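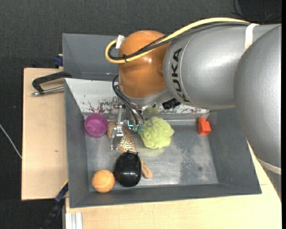 Katherine Tamayo wrote to me after the previous entry that she had never once returned an overdue book without lying about the reason. She asked whether the library in Mukdale would consider ending its late fines altogether, and whether I intended to take a position on the matter or merely to describe it. I shall do both, in my capacity as a private resident and a cardholder of long standing.

The Mukdale library currently charges a fine for each day that an item is late, up to a limit per item. When the total on a card passes a set amount, the card is blocked. A blocked card cannot be used to borrow books, to place a hold, or to reserve one of the public computers. The block remains until the balance is paid in full. Partial payment is accepted but does not lift the block, a point that the printed leaflet mentions only on its reverse side.

I requested the figures from the front desk and received them within the week, for which I am grateful to Sheila Lightfoot. There are at present 1733 active cards. A further 614 cards are blocked. I had expected a much smaller number. The desk was not able to say how many of the blocked cards belong to children, as the system records the age of the holder only at the time of registration.

The income from fines is modest. In the last full year it came to $979, before any allowance for the time spent in collecting it. Each notice must be printed, placed in an envelope, and mailed. Disputes are handled in person, and Ms. Lightfoot informed me that they are the least pleasant part of her duties. She recalled a discussion over a cookbook that lasted most of an afternoon.

The argument in favor of fines deserves a fair hearing. Borrowed books are common property, and a person who keeps a popular title for an extra month is keeping it from others. Wendell Haddad, with whom I have corresponded on this subject for longer than either of us would care to admit, holds that a small charge is the only reminder most people will respect. He paid his own fines as a boy out of money earned from raking leaves, and he regards the experience as useful. I do not doubt it.

My difficulty is that the fine does not fall equally. To a household with a car and two incomes, it is a trifle paid at the desk without a second thought. To another household it is a reason to stay away. The book is then not returned at all, and the library has lost both the book and the reader. I have seen this happen on my own street. A neighbor kept a picture book for the better part of a year out of embarrassment, and in the end asked me to put it through the slot after dark.

The library in Wulon, which serves a somewhat larger district than ours, gave up daily fines two years ago. Its practice is now as follows. A reminder is sent shortly before the due date and another shortly after. If the item has still not come back after a further period, the borrower is billed for its replacement, and the bill is canceled when the item is returned in usable condition. Elżbieta Sowa, who borrows there and occasionally here, reports that waiting times for new titles seem to her much the same as before. This is one reader's impression and I offer it as such. I have asked Wulon for its own records and will report on them if they are made available.

I would therefore support a similar arrangement in Mukdale, with two conditions. First, the replacement charge should be kept. A book that is never returned must be paid for by someone, and it should not be the next reader. Second, existing balances should be cleared on the same day that the new rules take effect. It would be a poor welcome to tell the holders of those blocked cards that the rule has been dropped for everyone else.

There remains the matter of interlibrary loans, on which I am less certain. Those items belong to other institutions, and the lending library may set its own terms. Seija Pesonen has pointed out to me that a borrower could be fined for one book on the shelf and not for the book beside it, and that this would need to be explained plainly at the desk. I agree, and have no better proposal to put forward at present.

Residents who wish to comment may leave a written note at the front desk before the end of October. Notes should be signed and should state whether the writer holds a Mukdale card. I submitted mine on 2021-10-18 -- together, I regret to say, with a history of canals that was four days late.

Contact | Copyright, all rights reserved | Back to top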